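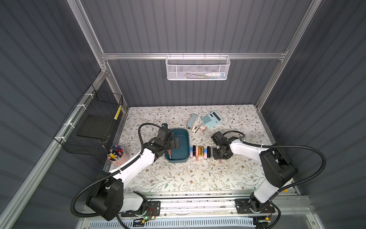 Figure 4. The sorting cell with both arms on the front rail. The tray is left of center and the small items stand in a row to its right.

4. Teaching the task by remote control

I'll start with the part that took up most of June, the demonstrations. The task is easy to say out loud: take the small upright things out of the row and put them in the tray. A person does it while thinking about lunch. Doing it through two arms that you steer from a desk is a different matter, and I want to spend a little time on how the teaching went before getting to any training results (those are in Section 5).

We work with the Mestero control software and a pair of Ostetti hand controllers, one for each arm. The operator holds both controllers, and the grippers follow the hands. I had first planned to teach everything by hand guiding, where you grab the arm and push it through the motion. I gave that up within a morning. With two arms I ran out of hands, and my own elbows kept ending up exactly where the workspace camera needed to see. (Hand guiding on a single arm is still lovely, and I'd use it again for anything slow.)

4.1 How a demonstration runs

Each demonstration starts with both arms parked clear of the row. The operator closes a foot switch, the logging starts, and from then on everything is kept: joint positions, gripper openings and the camera streams. One arm does the picking. The other one mostly waits near the tray, and it's allowed to help if an item lands badly. We never told operators which item to take first, and I'm glad we left that open — the recordings have a lot more variety in them than my own would have had.

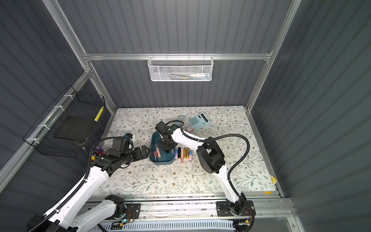 This page was last modified on Jun 21, 2019

Placing turned out to be the slow half. Lipsticks and gloss tubes are narrow and they stand close together, so you'd expect the picking to hurt most, and for the first day it did. But operators got good at that quickly! What they stayed careful about was letting go. Open the fingers too high and the item tips and rolls. Go too low and you press on whatever is lying in the tray already. Our longest good demonstration took 58 seconds for a single item, nearly all of it spent hovering over the tray.

We kept the other desk things, the light blue calculator among them, on the table toward the back wall during teaching. I like having some clutter in the camera view, and I wanted the policy to learn that a calculator is none of its business. Whether it learned that is a question for Section 5.3.

4.2 What we kept and what we threw out

I dropped 31 demonstrations. Most of them went because the operator stopped halfway to ask me something, and the log is full of an arm holding still in midair. A policy trained on that will cheerfully learn to hold still in midair, as we found out with our first model. The rest went because of a clock problem between Mestero and the camera logger, which I've described in the Valcárcel technical note and won't repeat.

Failed grasps stayed in as long as the operator recovered. I argued for this quite hard. If the fingers brush a tube and it wobbles, I want the recording to show a person backing off and coming in again a bit wider, and the only way to get that is to leave the mess alone. Each kept demonstration was then cut or padded to 4000 time steps.
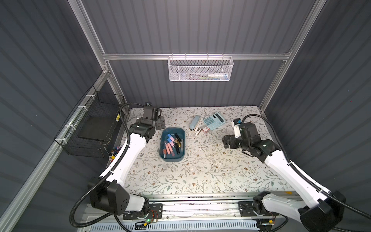

The padding deserves a warning, by the way. We repeat the last joint position until the log is full, so the final pose of every demonstration gets far more weight than any other. Operators tended to finish in whatever pose felt comfortable, and the poses were all over the place. For the second batch I asked everyone to move both grippers away from the tray and stop there. It's a small rule, and it made the ends of the logs much easier to line up.

I also tried swapping the Ostetti controllers for an older Tradetti joystick box, mainly to see if a cheaper setup would do. Moving one arm across the table was fine. Turning the wrist while lowering it was miserable, because the joysticks make you do the two things one after the other, and the recordings look like it: down, stop, turn, stop, down. I've left that batch out of the main training set, but it's used for the comparison in Section 5.4.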